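4.2 Visitor numbers and the matter of the regatta

Grerkside sells itself on one event. For two days every June the town holds a rowing regatta, and for the other weeks of the year it talks about it. The tourist office has 18 leaflets on its rack, and most of them manage to mention boats, including the one for the caving museum. We wanted to know how much of the town's summer trade depends on the regatta, and how much would turn up anyway.

The obvious source is the hotel register, which in Grerkside means three hotels and a great many spare bedrooms. The hotels gave us their nightly figures freely. The spare bedrooms were more shy, for reasons the tax office may wish to pursue. We therefore leaned on ferry tickets from Bech, the only crossing with a working turnstile. In the regatta week 1345 foot passengers came over, against 400 in the week before it. Hostomon, which lies further up the river and has no regatta, went from 129 overnight guests to very nearly the same number, and seemed content.

A jump of that size looks splendid in a brochure. It looks less so when set beside what visitors told us they had spent. Day trippers from Bech bought ice cream, a programme and the return ticket they would have needed in any case. Those who stayed overnight spent far more, but most had booked before the regatta dates were announced, and several learned of the event from the noise. One couple had chosen the week in order to avoid it.

Families were the hardest group to place. They seldom came for the rowing, yet they stayed longest, and their answers on what had kept them in town dwelt on indoor things to do when it rained -- a subject on which the leaflets are silent. Play corners, picture books and toy kitchens came up more often than the river did (Figure 3). 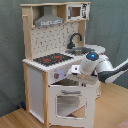 Figure 3. Wooden toy kitchen with range hood.

We coded these answers under "indoor play" and kept them apart from "general comfort", a heading which had begun to swallow everything from pillows to parking. The Cedex booking system, used by two of the three hotels, has no field for children's ages, so we can't say whether the younger families stayed longer than the rest. The third hotel keeps a paper diary and remembers everyone, but would not be drawn.

Section 4.3 turns to the weather, which the town regards as a separate department.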